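Household Glass and the Municipal Collection: Notes After One Year

The town of Dreltden changed its glass collection rules last July. Residents who previously placed all glass in the general recycling cart are now required to keep it apart and bring it to one of 2 drop-off points, the first on Marchuk Street and the second behind the old Ukau freight office. I have followed the new arrangement in my own household for a full year and set down my observations for readers who may be facing a similar change.

The written guidance issued to households was adequate in most respects. It stated which items are accepted (bottles and jars of any color) and which are refused (window glass, mirrors, drinking glasses, ceramics and light bulbs). It did not address the matter of lids. I wrote to the town office on this point and received a reply from Cecilia Wumbei, who confirmed that metal lids should be removed and placed in the regular cart, and that paper labels may remain. Plastic pour rings may also remain if they cannot be removed by hand.

Storage at home is the principal difficulty. A household of four produces more glass than its members tend to expect, and the drop-off points are not conveniently located for those without a car. We first used paper grocery bags, which proved unsuitable once a jar had been rinsed and not fully dried. We have since adopted a rigid open container kept beside the back door, and I recommend this arrangement to others. 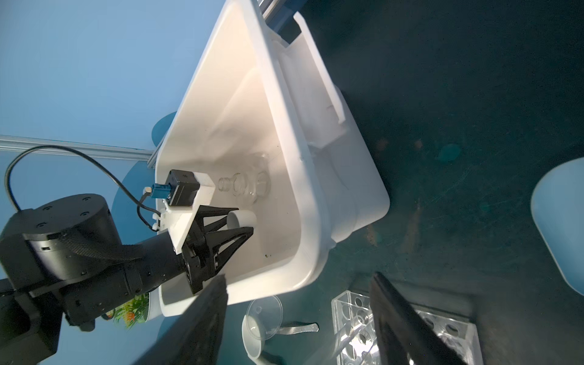 Rinsing deserves a short comment. The guidance asks that containers be "free of contents," and I take this to mean a single rinse with cold water. There is no need to run a dishwasher for the purpose. Jars that held oil or nut butter are the exception, and for these I use a spoonful of dish soap and leave them to stand overnight.

Small medicine bottles raised a separate question. My neighbor Orest Levchenko had a number of these under the Medix label and was uncertain whether they were permitted. The town's position is that empty medicine bottles are accepted without their droppers or caps. Bottles that still contain medicine should be returned to a pharmacy and must not be emptied into the sink.

I kept a record of the weight of our glass over the year, using an ordinary luggage scale. The lightest month came to 616 ounces and the heaviest to 870 – the latter included a family gathering and the clearing of a pantry shelf that had been neglected for some time. I offer these figures for what they are worth. Other households will differ.

The drop-off point on Marchuk Street is the better of the two. It is lit in the evening, and the openings are set low enough for an older person to reach. The Ukau site has a steep curb and is frequently full by late afternoon. I have asked whether an additional bin might be provided there and am awaiting a response.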